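Cuaderno de taller, célula Plovum de dos brazos

Parada de seguridad del brazo derecho durante la tarea de las piezas planas de colores. Saltó el límite de par de la muñeca con la pinza metida en la bandeja blanca. El izquierdo no recibió la señal de parada y siguió con su trayectoria hasta que Pranab Abeysekara pulsó la seta. Sin daños en los brazos ni en la encimera. El registro marca 900 ms entre el fallo del derecho y el corte manual, demasiado para dos brazos que comparten mesa. 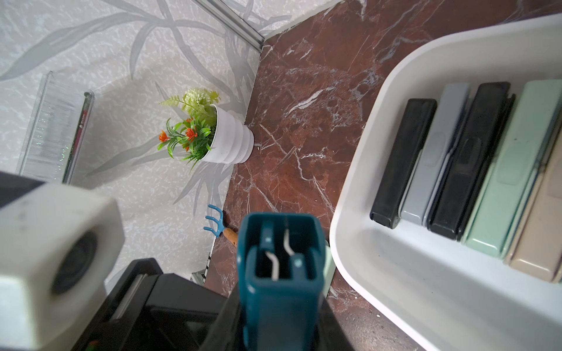
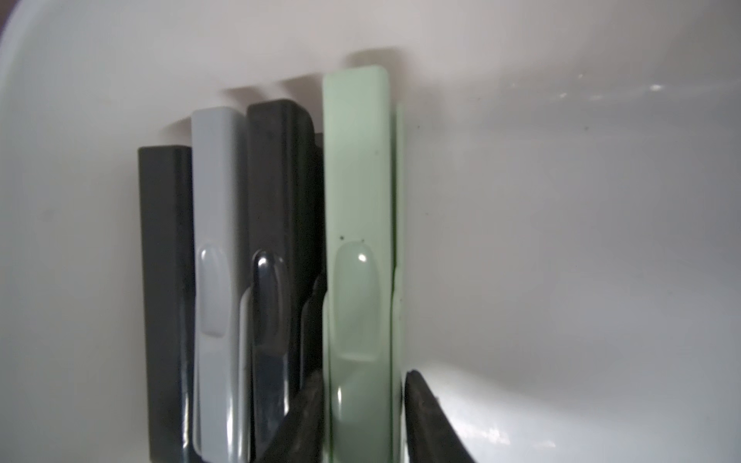
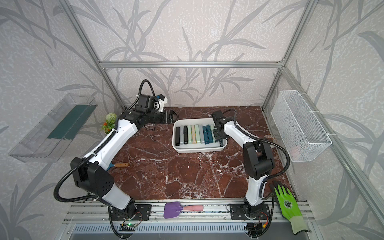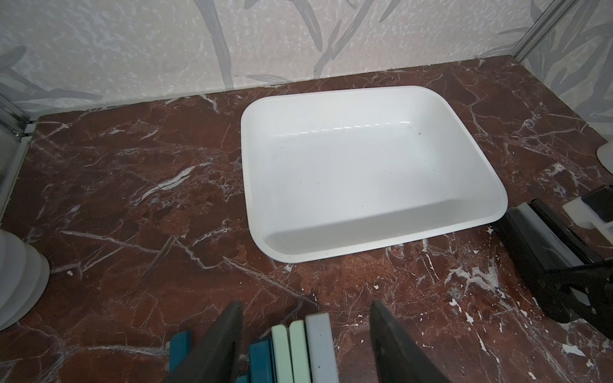 1, 2 y 4, cámaras de muñeca. 3, cámara fija.

Zalovbridge, 13/01/2018

Lo primero que miramos fue el agarre. Con las piezas de canto y tan juntas como en la 2, los dedos tienen muy poco sitio para entrar. Si la pinza baja algo girada, un dedo apoya sobre el borde de la pieza vecina y el par sube de golpe. En el registro la subida dura 80 ms y después viene el corte, o sea que el límite del derecho hizo lo que debía.

Lo grave es lo otro. La parada cruzada iba por el mismo bus que los datos de las cámaras y el mensaje se quedó en la cola. Al revisar la configuración apareció que la prioridad estaba en el valor de fábrica. La habíamos cambiado en septiembre y se perdió al reinstalar el controlador Barua. No hay copia de aquella configuración, culpa mía.

Repetimos el fallo en vacío, con un par simulado, y el izquierdo volvió a tardar: 968 ms en la peor prueba. Con la prioridad corregida baja a casi 18. Sigue sin gustarme que dependa de software.

Pendiente:
- Cablear la parada cruzada entre los dos controladores, por hardware.
- Bajar la velocidad de aproximación dentro de la bandeja.
- Recalibrar el giro de la pinza derecha.
- Quitar del riel delantero la espátula morada y el guante (ver la 3). No tuvieron que ver con la parada, pero ahí no pueden estar con los brazos en marcha.
- Guardar copia de la configuración y apuntar aquí la versión.

Hasta que esté el cableado, un solo brazo en movimiento y alguien junto a la seta. Pranab deja puesta la etiqueta en el armario y avisa al turno siguiente.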